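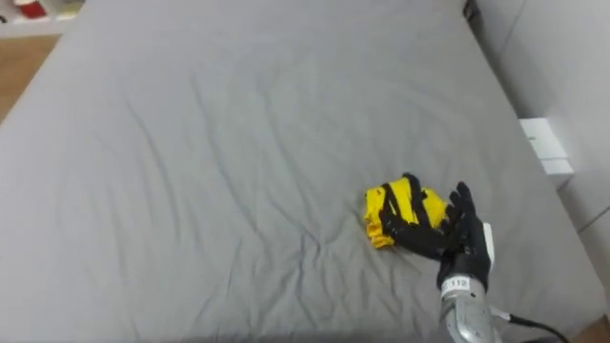 ## Skadon costume library: where we're up to

Dear Gwendolyn,

Thank you again for your patience with this one. I know the report was due before the long weekend, and I'm sorry it has dribbled in on Jun 7, 2019 instead.

The short version is that the library is open and people are borrowing! We now have 210 costumes catalogued, against the 200 we promised in the application, and most of them came from the old Clutside theatre group, whose members were very generous once Myrto Konstantinidis had rung round and had a good long chat with each of them. The capes and cloaks go out the most. The full armour sets hardly move, I think mainly because they're awkward to get home on the bus.

### Money

We have spent $3383 so far, mostly on garment racks, zippered bags and the second-hand overlocker from Domuvlow. The colour-fast dye came in dearer than quoted, so we've held off on the wig stands for now.

### Workshops

Mahmoud El Khatib ran the foam and sewing evenings at Ambrose Hall, and 13 people finished a costume of their own. A couple of them had never threaded a needle before (one has since made her brother a very fine wizard's robe, with proper lined sleeves). We'd like to run the course again in November, with an extra night for boots and gloves, which everybody found fiddly.

### Still to do

- Re-label the children's sizes, as the old tags follow three different systems
- Replace the broken zips on the jumpsuits
- Settle the late-return fee with Desmond, who would like it lower than I would

With warm thanks,

Clyde Achterberg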